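Search the archive Go
List home Threads Authors Subscribe Help

Rustcombe Town supporters' list
Re: Prutunbridge away - who saw it, and what about the coach

Saturday, January 18, 2020

Evening all,

Quick one as I'm back out the door shortly. Answering the message from Thursday first and then the match, for those who couldn't get there. Quoted bit left in so it makes sense.

> Can anybody going to Prutunbridge let us know afterwards how the new
> shape looks? I've only heard second hand about the home game and
> opinion in our house is divided. My lad says three at the back is
> suicide with our full backs. I think it is worth a month at least.
>
> Also, has anyone heard whether the Arnuline coach is still leaving
> from the bus station or whether it's gone back to the ground? Last time
> we stood in the rain at the wrong one and had to drive.
>
> And is the replay against them definitely off the table if it's a
> draw, or is that only the league cup? I can never remember the rules
> in this competition.

Right. In order, sort of.

Shape: three at the back from the start, same as the home game. It looked better. Not good, better. First twenty minutes we were all over the place down our left, their winger kept getting goal side and our wing back was stood up by the halfway line waving his arms. Then somebody on the bench must have had a word becuase he dropped ten yards and it settled right down. So your lad has half a point. You've got the other half.

Score was 2-1 to us. First goal 41 minutes, corner from the right, knocked down at the far post and bundled in. No idea who got the last touch and the tannoy gave it to a player who was sat on the bench. Second just after the break, much better goal, five or six passes and a proper finish low to the keeper's left. Best move I've seen from us this season. Away end went daft.

Then we did what we always do. Sat back. Gave them the ball. They pulled one back with 8 minutes left, free header, our keeper rooted, and it was backs to the wall after that. Hit the bar in stoppage time. I had my eyes shut.

Gate was 1,656 which is big for them, and we took a good few. Noise was decent considering the away end has no roof. Bring a hat if you go next season.

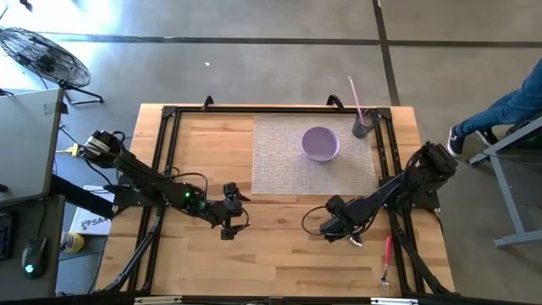

Table with the mat and purple bowl.

Coach: from the GROUND again, not the bus station. Arnuline changed it back after Christmas, the notice went up in the club shop window but I don't think it ever got sent round on here. Pick up by the turnstiles on the car park side. Same fare as before. They won't wait, we left bang on time and there were people running. If you're coming from the far side of town you can still be collected at the roundabout but you have to ring the day before.

Coming home was slow, roadworks before the dual carriageway, two lanes into one. Driver was very good about it and put the other results on the radio. Mostly went our way.

Replay: no replays in this one at any stage. Straight to penalties after ninety, no extra time. You're thinking of the old rules, they changed it two seasons back. Didn't matter in the end.

Other things while I'm here. Somebody left a pair of Mizuno boots on the back seat of the coach, kids' size, blue laces, one of them with a knot in it that I couldn't shift. They're behind the bar at the club now. If they're yours ask for the lost property box, there's also a scarf and one glove in there from before Christmas.

Programme was thin, mostly adverts, but there's a decent page on the old Rustcombe v Prutunbridge cup ties from when both clubs were in the county league. Bought a spare. Can scan it if people want, say so on list and not to me direct as I lose track.

Pies ran out before half time. Chips were alright. Tea like dishwater.

The pitch. Heavy, very heavy down the slope at the clubhouse end, and cut up badly by the hour. I'd say it suited them more than us but they were the ones slipping over. Both their subs went down in the first minute they were on. Ref let a lot go, which I don't mind, but he missed a clear handball in front of the dugouts and their manager had to be walked back to his area. One booking each, nothing nasty.

Our two centre mids were the best of the lot. The younger one doesn't look much on the ball but he is always in the right place, and he won every second ball in the second half when we needed it. The lone striker had no service at all until the goal and then ran himself into the ground. Came off with cramp. I'd have him in the side every week.

What worried me was set pieces. Every corner against us was a scramble. We're marking zonally, or I think we are, and half of them haven't been told. The goal we let in was exactly the same as the one at home a fortnight ago, near post flick, man unmarked in the middle. Surely they watch these back.

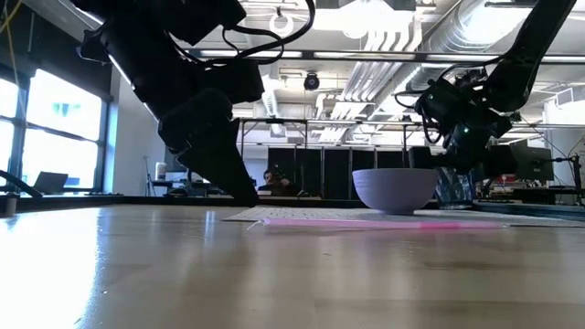

NEXT ROUND AND TICKETS

Draw is Monday lunchtime. Will post it here as soon as I see it, unless somebody beats me to it, which they usually do.

If it's home, season ticket holders get first go for two days, then members, then general. Same as last year as far as I know. If it's away it depends who we get, some of those grounds are tiny and we'd be lucky to get a couple of hundred. Don't book anything yet.

League game midweek is still on at the time of writing but there's a pitch inspection in the morning. Check before you set off. There's more rain coming and our bottom goalmouth was already under water last week. If it's called off I would guess the end of the month for the new date, no one has told me that, just looking at the fixtures.

Also the under 12s are short of a linesman for Sunday morning. Flag provided. You need to know offside and not mind being shouted at by parents. Reply here if you can do it.

Think that's the lot. To whoever asked about the three at the back, stick with it till the end of January and then we can have the arguement properly.

Off out. Up the Town

Filed under: Match reports, Away travel, Cup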